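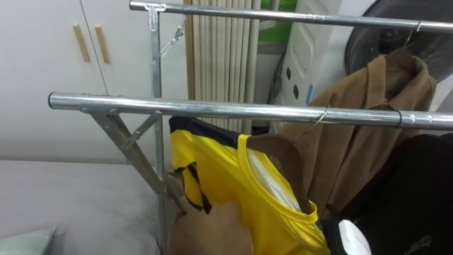 A gloved hand on the yellow shirt, still on its hanger, at the Skendalbridge test bedroom.

Robot learns to put the washing away, up to a point

Skendalbridge, 2024-11-18

A research group in Skendalbridge says it has found a cheaper way to teach robots to handle clothes, and has put out a short report to back the claim up. The numbers are decent. Whether they mean what the group would like them to mean is another matter.

The method is called Pumance. The usual way to teach a machine a household job is to have a person steer it through the same job over and over until there are enough recordings to train on. Pumance tries to cut that down by mixing recordings made with different kinds of hand. The thinking is that the cloth behaves the same way whoever is pulling it, so a lesson learnt with one hand ought to be of some use to another.

According to the report, the team gathered 3,491 short recordings of garments being lifted, carried, laid down and hung up. The system was then given 200 fresh attempts at taking a garment from a bed and hanging it on a rail. It managed 47 per cent of them without help. A version trained in the ordinary way, on recordings from a single type of hand, did worse, though the report gives that result only as a line on a chart and does not print the figure.

So a little under half. Put another way, a person relying on this machine would be picking shirts up off the floor more often than not. The authors call the result "strong evidence of transfer", and it may be, but it is a long way from a helper in the home.

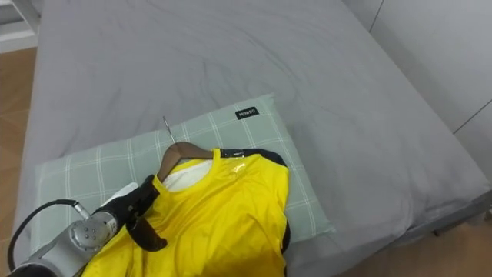 A black gripper closes on the shoulder of a yellow jersey laid on a plaid pillow.

The small print deserves a look too. All the test garments were already on hangers when the attempts began. Getting a shirt on to a hanger is the fiddly part, as anyone who has done a week's ironing knows, and the report leaves it for "future work". There were also only 6 garments in the test set, every one of which had turned up in the training recordings. A jumper the system had never met before was not tried.

Then there is the question of what counts as success. An attempt passed if the hook was over the rail and stayed there when the hand let go. A shirt hanging crooked passed. So did one that had pushed its neighbour into a heap, so long as the neighbour did not fall. That is a fair enough rule for a lab, but it ought to have been on the first page and it is on the ninth.

Ekaette Garba, who led the study, does not argue with most of this. "We are not selling anything," she said. "We wanted to know if recordings from one hand could help another, and they can. I would be worried if people took 47 per cent and went shopping." She said the garments were kept few on purpose so that the hands could be compared fairly, and that a larger set was being put together.

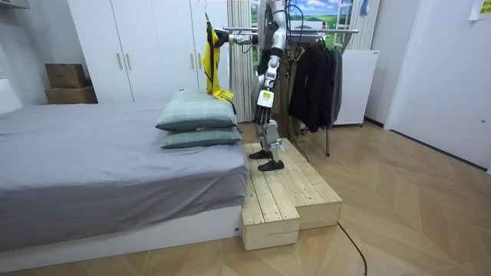 Room layout is the other thing the report is rather quiet about. Every attempt took place in the same bedroom, with the furniture kept where it was from the first recording in August to the last test. Real bedrooms do not stay put like that. With the robot standing on a wooden step platform right up against the bed, and the clothes rack just behind its raised arm, a good deal of the walking and reaching has been taken out of the job. Move the rack to the other side of the room and it is anyone's guess what happens to the score. Garba said her team had moved it "a bit" in early trials but had not kept proper figures.

None of this sinks the main idea. If recordings can be shared between hands, smaller labs could pool what they have, and that would save a great deal of dull work. But the claim needs checking by people who did not come up with it. A second group, at Pendlow, has asked for the recordings and plans to repeat the test in a different room with its own clothes. The Shehu fund, which paid for the first study, has not yet said if it will pay for that one — the Pendlow group expects an answer in the new year.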